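Enevitz – Chore Sessions, Winter Round
Call for participants
Posted September 19, 2024

Can a machine clear up after breakfast yet? We have been asked this by relatives, by a dentist, and by the man who came to read the meter. Our answer for the past two years has been "sort of," delivered while looking at our shoes. We would like a better one, and we need people who know how to put away a mug.

Enevitz is a small lab that studies household and shop-floor chores done by robot arms. The Chore Sessions put ordinary people at the controls for an afternoon, and afterward we ask them to score the machine's own attempts at the same job. You don't need an engineering background. If you have run a cafe counter, stocked shelves, raised children or shared a kitchen with roommates, you are more qualified than most of us.

What the work looks like

The winter round has two setups. The kitchen table is the one most people ask for: mugs, racks to hang them on, a carton of milk, and an arm that treats each of these as a fresh philosophical problem.

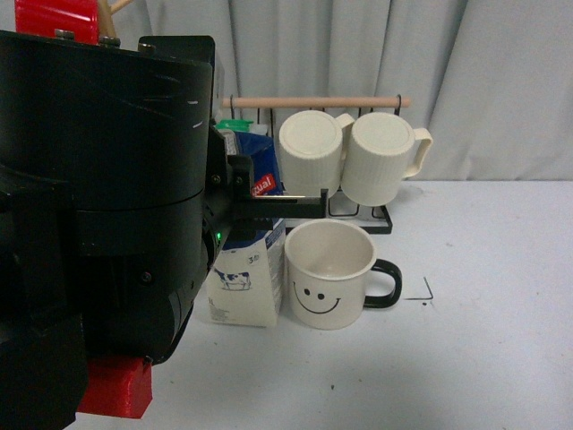 The kitchen table setup. The smiley mug has a black handle; the ribbed ones are on the rack.

Hanging a mug sounds like nothing. You find the handle, you find the peg, you bring the two together and walk off thinking about lunch. The arm has to get the handle facing the right way, miss the mugs already hanging there, and know when to let go. In our spring tally it made 652 attempts without human help and we counted 70 percent of them as good. That is better than one of our housemates and worse than all of our mothers.

The second setup is a short stretch of shop shelf, on loan from De Luca, a grocery two streets over. You will be facing up cans, pulling dented packages and moving stock from a crate to the shelf. People with retail experience tend to get very quiet and very fast at this one.

Then there is the milk. Rigid things are mostly a matter of aim. A carton gives when you squeeze it, and how much it gives depends on how full it is and how it has been treated so far. Hold it too lightly and you drop it. Hold it too hard and, well.

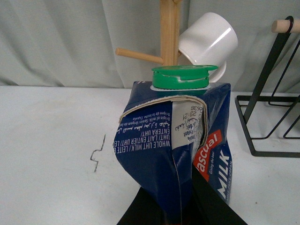 Whole UHT milk, product of Spain, in the gripper. Green cap still on.

We would like participants who have opinions about grip. Last round a retired baker told us the arm "picks things up like it's mad at them," and we have since rewritten a good part of the force settings around that remark.

What you will do

A session lasts 4 hours with a long break in the middle. The first part is training on the hand controllers. Anyone who grew up with an Atari joystick will feel at home, and anyone who didn't usually catches up before the break. After that you run the chores yourself, then watch the machine try them and mark each attempt on a scoring sheet. The sheet has a box for comments. Please use it. "Bad" is a comment, but we can't do much with it.

Sessions run through December at our workshop in the old Zokon building, second floor, elevator working on most days. If you need step-free access, tell us when you apply and we will book you on the ground floor.

Who we are looking for

– Adults 18 and over, any background
– Able to sit and use both hands for stretches of half an hour
– Comfortable being recorded (arms and voice only, no faces)
– Left-handed people especially, we never get enough
– Retail, catering or cleaning experience welcome and not required

We can't take anyone who works for a robotics company. You know who you are, and so do we, you all stand too close to the arm.

Pay and practical things

Participants are paid a flat fee per session by bank transfer, plus local bus fare. The amount is in the information sheet we send before you commit to anything. Lunch is provided. It is made by humans. You may come to more than one session if places allow, and you may stop at any point and still be paid for the day.

We hope to collect 2,000 scored attempts this round. Results will be written up in plain language and sent to everyone who took part, including the embarrassing parts.

How to apply

Write to Ilir Halilović, sessions coordinator, using the contact form on this site. Tell us which setup you prefer, which hand you write with, and the household chore you would hand over to a machine first. Folding fitted sheets is leading by a wide margin. We are not there yet, please don't come in for that.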